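Darau sorting kit: progress report on the evaluation
Prepared for the equipment fund, 5th September

Where we stand

We are 13 weeks into the evaluation and I can't yet recommend that the fund pay for the full classroom set. I don't recommend walking away either. The kit does some of what the seller says it does, on some days, and most of what follows is an attempt to pin down which days.

The fund paid for one Darau arm with its gripper, the Mugo software license, and the task pack with the plates, tray and cubes. Everything arrived in June, apart from the replacement finger set, which Dullura shipped separately and billed separately. I have queried that bill and had no reply.

What was promised

Dullura's sales sheet describes the package as ready to teach on the day it is unpacked. Ours was not. The license key was tied to the wrong serial number, and the first calibration routine stopped at the same step every time until Ultley, the service firm, sent a patched version. I count that as a support cost even though we weren't charged for it. A school without a technical person on staff would have been stuck.

The color sort

The sort is the task the whole package is sold on. Cubes go out of the metal tray and onto the plate with the matching rim, red to red and blue to blue. It is a very easy version of the problem — two strong colors and a dark tray floor — and I'd ask the fund to keep that in mind when reading any success figure, ours included.

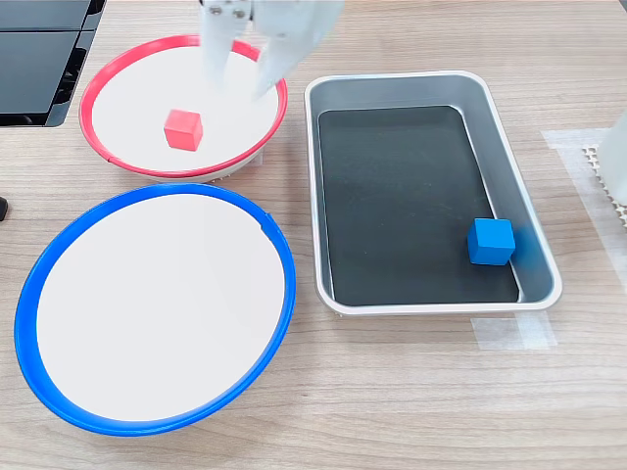

Results so far

We logged 80 full sorts under the settings supplied by Dullura. In 31 of them a person had to step in at least once. The seller calls these "assisted completions" and adds them to the total. I have not. A sort that needs a hand on the cube is a failed sort for our purposes, and the software should report it that way.

Most of the trouble came at the pick. Cubes near the tray walls were the worst, as the gripper has less room there to come down with its fingers open. Dullura suggested we keep the cubes to the middle of the tray. That would raise the score, but it wouldn't tell us much about the product. We have kept corner positions in the test, and the blue cube in particular has spent a lot of time at that end of the tray.

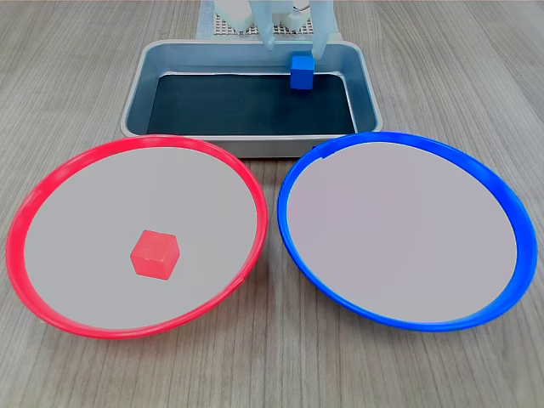
Placing has gone better. Once a cube is held, it usually gets to the right plate, and I have no complaint about the color matching under our room lights. We haven't tried it near a window yet.

Costs and open points

The Mugo license renews yearly. The sales sheet mentions this in a footnote and the quote we signed leaves it out. I have asked for a written price for the second year and won't put a number in this report until I have one.

Two items are still open with Ultley: the calibration drift we see after the arm has been powered down, and the missing export function for the run logs. We are copying results out by hand for now, and it is slow.

Next period

Repeat the sort with the replacement fingers fitted, same cube positions, same settings. Run it beside a window. Get the renewal price in writing. If the pick has not improved by then, my advice will be to keep the one unit for demonstrations and leave the rest of the money unspent.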